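Foro Taller y Robótica > Averías > La pinza manual pierde apertura a media sesión

kjuska
Buenas. Tengo una pinza manual de dos dedos, impresa, para grabar demostraciones. Desde octubre me falla igual: calibro, abierta del todo marca 1.058, y pasado un rato marca 1.023 con los dedos en el mismo sitio. En la última tanda bajó a 975 y el robot, al repetir las grabaciones, cerró antes de tiempo y volcó la pieza. Paré con la seta y no hubo daños.

La prueba la hago sobre la mesa despejada, abierta y sin coger nada, para descartar que sea la carga.

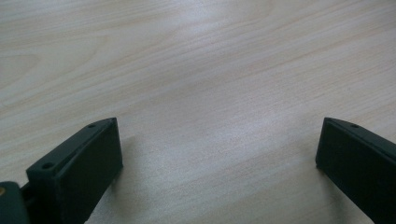 En esa posición apunto la lectura, cierro, abro y vuelvo a apuntar. A los 90 ciclos ya no coincide. He cambiado el cable y sigue igual.

fotis_a
Eso es el encoder patinando en el eje. Aprieta el prisionero y ponle fijador.

kjuska
Apretado está. Fijador no lleva.

Viki Dudás
No lo veo tan claro. Si patinase, daría saltos, y lo tuyo parece deriva. Yo miraría los tornillos de los dedos. En plástico impreso ceden y el tope mecánico se mueve.

fotis_a
Si se mueve el tope cambia la apertura real, y él dice que los dedos están en el mismo sitio.

Viki Dudás
Dice que los ve en el mismo sitio. ¿Lo has medido con calibre?

kjuska
No, a ojo. Esta tarde lo mido.

Sugawara_K
Aparte de la causa: no repitas esas grabaciones en el robot sin límite de fuerza. A nosotros en Grostitz una lectura mala nos costó un dedo de la pinza. Ahora comprobamos el cero antes y después de cada tanda, y si no cuadra se tira entera.

kjuska
De acuerdo, la última tanda la borro. Pongo las medidas cuando las tenga.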